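Soft Goods 2, Handout 8: Reading a Backpack from the Outside
Instructor: Sutrisno Kusuma

Bring your own bag to class, emptied. You will work from the outside in, and you should be able to write a full front-panel list before you open a zipper.

Lay the bag flat with the front facing up. Start at the top and work down. Write one line for each pocket: shape, position, anything attached to it. Sketch first if that is easier. Straps come last.

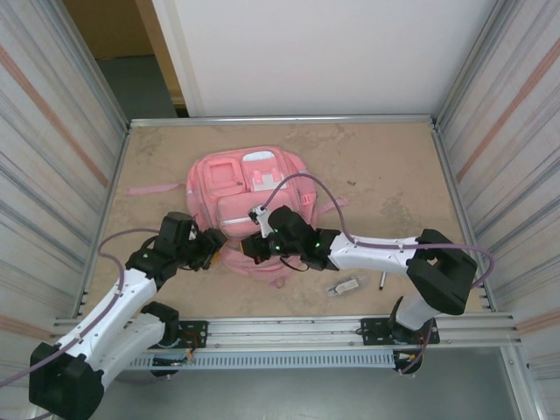 Photo: Janden Workshop

On this pink bag the front has a square pocket at the upper left, a second pocket to its right with a small white patch, and a wide lower pocket. The lower pocket is edged with a thin reflective strip. Write "edged," and save "piped" for a corded seam you have checked by hand.

A strap that runs out to the side should be straightened before you measure it. Measure along the strap, end to end, and give the length in inches.

Fabric that bunches near the bottom will throw off your height reading. Smooth it by hand and measure twice. If the two readings differ, write down both.
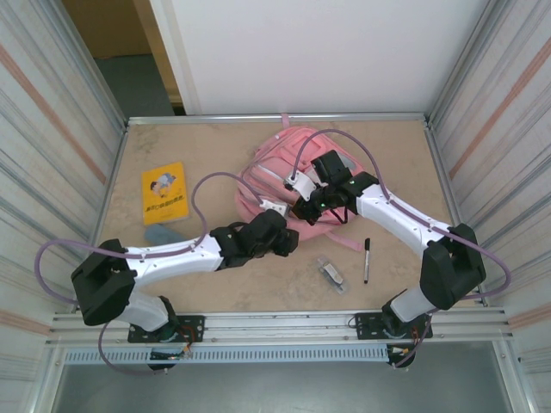
Fig. 2. The pink backpack on the tabletop.

For next week: finish the list for your own bag and read Segers, page 53 to the end of the chapter. Lists go in the tray by the door, name on the back.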